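We use cookies to remember your settings and count visits. Accept | Manage choices

Print this page | E-mail this page to a friend

How to hear a weather satellite pass from your own backyard

My first satellite pass was on a chilly evening in Irncombe, with my dinner going cold on the step, and I've been hooked ever since! You don't need a big dish or a degree for this. You need a small receiver that plugs into a laptop, a simple antenna, and a bit of patience while you learn your patch of sky.

Start with the antenna. I use a V-shaped dipole, two straight rods fixed to a scrap of wood and spread to an angle of 120 degrees. For the weather satellites near 137 MHz, each rod should be a little over 20 inches long. Lay the V flat, parallel to the ground, and get it as far from gutters and metal fences as your yard allows. Mine sits on an old broom handle (please don't tell my husband where the broom went).
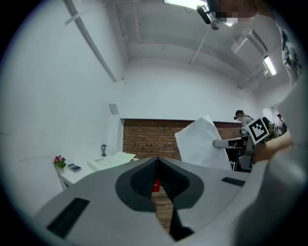

Next, find out when something is coming over. Any pass prediction program will do. I keep mine in a free one called Kombo, which lists the rise time, the set time and the highest point the satellite will reach above the horizon. Type in your location and check that your computer clock is right, as even a minute off can have you fussing with cables when you should be listening.

Choose a high pass for your first try. Anything that climbs past 60 degrees is lovely, and the one I always tell people about peaked at 79 degrees and lasted 14 minutes. Low passes can wait until you know where your trees and your neighbor's chimney get in the way.

Plug in the receiver 2 minutes before rise time and tune to the frequency listed for your satellite. Do look it up fresh, because older satellites get switched off and the old guides stay online forever. Set the gain somewhere in the middle.
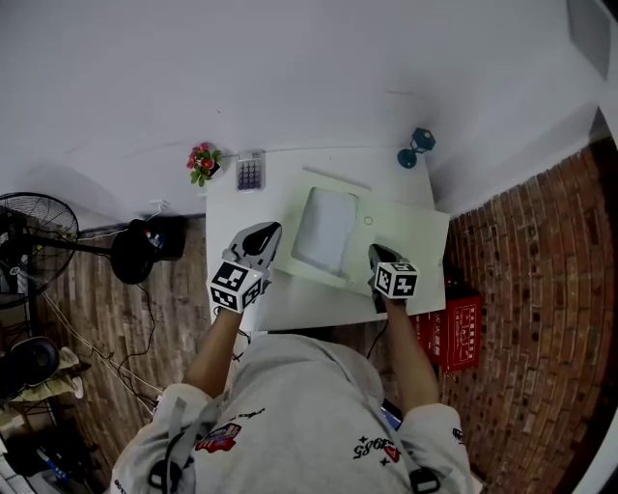
Now watch the waterfall display. You'll see a faint trace come up out of the noise, and it will drift slowly down in frequency as the satellite goes by. That drift is Doppler shift, the same thing that makes a train whistle drop as it passes you. Record the whole pass and decode it afterward with a cup of tea.

If you get nothing, try the coax connector first, then move the laptop charger well away from the antenna. Chelsea Naylor wrote to me in August after 139 tries with a noisy charger, and she got her first clear picture of the coast that same night on battery power.

Print this page | E-mail this page to a friend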